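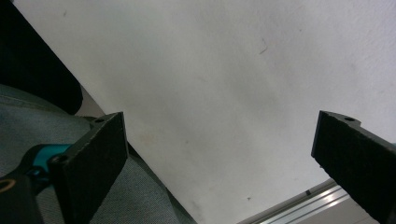
How long should the first coat of Nallow chalk paint dry before I sand it?
Four hours in a warm room, or overnight if the weather is damp.

Section 4: Painting and sanding

You're past the dull bit now, and this is where old furniture starts to look lovely again!

1. Stir the tin slowly for two full minutes, right down to the bottom. The pigment settles more than you'd think.

2. Pour a little into a saucer and put the lid back on the tin.

3. Brush on a thin coat, following the grain. Streaks are fine at this stage – the second coat takes care of nearly all of them.

4. Leave to dry, then rub over lightly with the fine pad from your kit. Wipe off the dust with a barely damp cloth.

5. Put on the second coat, brushing the opposite way if you fancy a bit of texture (I love this on drawer fronts).

6. Wait a full day before waxing. Section 5 covers clear and dark wax.

Note: White shades sometimes need a third coat over pine, as knots can show through yellow. Dab each knot with Droka sealer first and you'll save yourself a lot of grumbling.

Note: Ildikó Gulyás mixed shade 211 with a spoonful of shade 105 for her kitchen dresser, and the soft grey-green she got is gorgeous. Do try it on a scrap piece first.

CAUTION: Wear a dust mask while sanding. If your furniture is old and you aren't sure what is under the top layer, test for lead before you start.

CAUTION: Keep the tin away from frost. Paint that has frozen goes lumpy and can't be rescued.

Spare pads are part number 493.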